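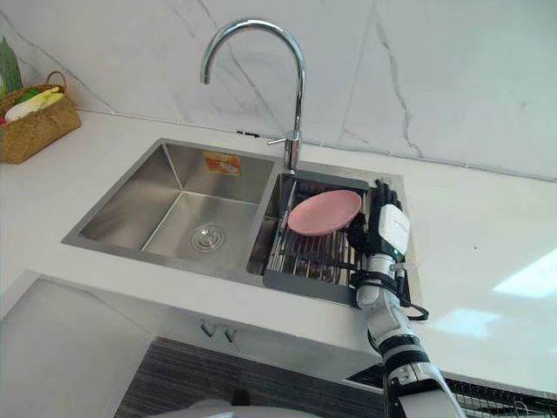
Skeltness, April

Is it worth repairing a wobbly dining chair, or should I just replace it?

I've got six Letari dining chairs, the ones with the padded seat and the curved back. Bought them used for $200 the set, so I wasn't expecting miracles! One has started to rock when you lean back, and on Thursday I heard a crack (my brother-in-law was in it, he's fine). The back left leg moves if I push on it. Setley has a similar chair for $119, but it won't match and I really like these. Can I fix this myself?

Answer 1
I had the same thing with mine. Flip it over and take the seat off, usually four screws. You'll see corner blocks where the legs meet the frame. If a block is split, that's your crack. I pried mine out, scraped off every bit of old glue (boring, took forever), glued in a new one and clamped it overnight. Old glue has to go or the new stuff won't hold. Total cost was $28, and most of that was clamps. If the leg itself is cracked along the grain, I'd take it to a shop.

Answer 2
just buy new ones. I got the Achari set for 205 and no complaints

Answer 3
Agree with the first answer, but check the other five while you're at it. Same age, same glue. Mine went one after another, and I wish I'd done them all in one weekend with the clamps already out. Also, don't put metal brackets on it! I tried that first and the screws just chewed up the wood.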